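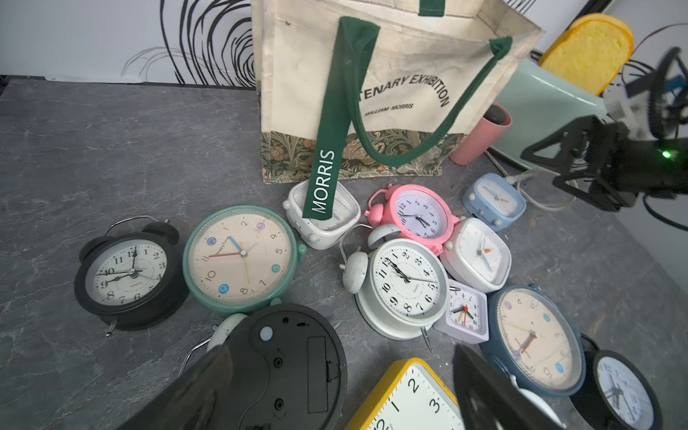 Alarm clocks of various shapes and colors on a gray marble-patterned counter.

Mirken Sleep Page: Frequently Asked Questions
Last updated Sep 19, 2018

We get the same letters over and over, so the answers are collected on one page. Mirken takes no advertising and no free samples. If a product is mentioned, one of us paid for it or a reader wrote in about it. None of us is a doctor, and a web page is a poor place to go with a medical problem.

General questions

Do I really need eight hours?

Maybe. Most adults seem to do well on somewhere between seven and nine, and eight is the number that sits in the middle and fits on a mug. If you sleep seven and feel fine in the afternoon, we would leave it alone. Be careful with people who say they need only four. Some of them may be right. Most of the ones we have met nap on the couch and don't count it.

Can I catch up on the weekend?

Partly. You will feel better on Sunday than you did on Friday. You will also have a harder time falling asleep on Sunday night, and then you start the week short again. We have seen this sold as a "recovery plan" with a monthly fee. Sleeping late is free.

Is the blue light from my phone keeping me awake?

It may play some part. We are less sure than the people selling orange glasses are. What's on the phone matters too: an argument with your brother-in-law will keep you up under any color of light. Try leaving the phone in the kitchen for a week before you buy anything you have to wear on your face.

What about warm milk?

If you like it, drink it. We haven't seen anything that convinces us it does more than a warm drink of any other kind. The same goes for cherry juice, which costs more.

Does counting sheep work?

Some people get bored and fall asleep. Others get bored and start thinking about money.

Alarms and waking up

Is the snooze button bad for me?

You'll read that it wrecks your whole day. We doubt it's that dramatic. The sleep you get between rings is light and broken, so you might as well have set the alarm later and slept straight through. But if you hit snooze once and get up in a fair mood, we can't see what there is to fix.

What is a "sleep cycle alarm" and should I buy one?

It is an alarm that says it knows when you are in light sleep and wakes you then, within a window you choose. Most of the ones we have used work from movement. They can tell that you moved. Whether they can tell what your brain was doing at the time is another matter, and we wouldn't take the maker's word for it.

We tried the Delley, which clips to the pillowcase. Over two weeks it went off at the very start of its window on most mornings, so the main effect was getting up half an hour early. It also logged a good night on an evening when the bed was empty and the dog was on it.

Are sunrise lamps any better?

A little, in our experience, and mostly in winter. A bright room does make it easier to get up. So does a cheap lamp on a plug-in timer, if you don't mind that it comes on all at once. If your room already gets morning sun, try opening the curtains first.

I sleep through every alarm. Is a louder one the answer?

Sometimes. Put it across the room before you put it up in volume, especially if you share a wall with anyone. If you sleep through loud alarms after what ought to be a full night, please tell a doctor. That can be a sign of something a shop can't help with.

Should I get a clock with no phone features at all?

We lean that way. A plain clock does one job and won't show you the news at 3 a.m. Turn the face to the wall if you're the type who does sums in the dark ("if I fall asleep now I'll still get five hours"). Watch out for two things: a loud tick, and a display too bright for a dark bedroom. Neither one is usually mentioned on the box, so listen to it in the store if they'll let you. Battery clocks also run slow as the battery goes, and you will find this out on a work day.

Mattresses, pillows and sheets

How often should I replace my mattress?

When it sags, or when you sleep better everywhere else. Any fixed number of years you read comes, as far as we can tell, from somebody with a mattress to sell. We have one reader whose bed is 13 years old and who has no complaints. We have another who ruined one in two.

Is a $715 mattress better than a cheaper one?

Better than the very worst, yes. Past a certain point you are paying for layers with names. Last April we went to the Cistton outlet and lay on everything on the floor, starting at the cheap end. Nobody in our group could pick out the dear ones with the labels covered. That is a small test done by tired people, so take it for what it is – but the store's own test was a screen that asked us what "type" of sleeper we were and then recommended the one on sale.

What does a thread count of 562 mean?

Very little that you can feel. Makers have different ways of counting, and some count the strands inside each thread, which pushes the number up. Feel the sheet. If you're buying online, read the bad reviews and look for the word "pilling."

Do the James cooling pillows work?

Ours was cool for the first few minutes. Then it was the same temperature as a head, like every other pillow in the house. Flipping it over helped. That works with the old one as well.

Are weighted blankets worth trying?

A lot of readers love theirs and we believe them when they say so. We are more doubtful about the long list of conditions on the packaging. They're hot in summer and a nuisance to wash. Borrow one if you can. Don't put one on a baby or a small child.

Pills, apps and trackers

Should I take melatonin?

Ask a pharmacist, particularly if you take anything else. It seems to help some people with jet lag. As a nightly habit we're not convinced, and the amount in the bottle doesn't always match the label.

My tracker says I slept badly but I feel fine. Who is right?

You are, for all practical purposes. We've had letters from people who woke up rested, checked their score, and felt tired for the rest of the day. If the number is making you worry, take the thing off for a month. You can always put it back on.

Do sleep story apps help?

They give you something dull to listen to. So does a library audiobook. We have nothing against them apart from the price, and how hard it is to cancel.

About this page

Why are you so negative about everything?

We've spent a lot of money on this. A dark, quiet, cool room and a steady bedtime are still the things we would try first, and you can't put most of that in a box. When something works for us we say so. See the note on earplugs, which we like very much (the soft foam kind, and throw them out when they get grubby).

Can I send you a product to review?

No, thank you.

You got something wrong. How do I tell you?

Use the contact form and say which answer you mean. We do change answers. The one about sunrise lamps used to be a good deal ruder. If you have read a study, send us the study itself, please, and skip the article about it.

Can you tell me why I wake up at 3 a.m.?

No. It's the question we get most, and we have no idea what's going on in your house. Plenty of people wake in the night and go back to sleep without trouble. If it has gone on for weeks and you're worn out, see your doctor, and write down your bedtimes before you go.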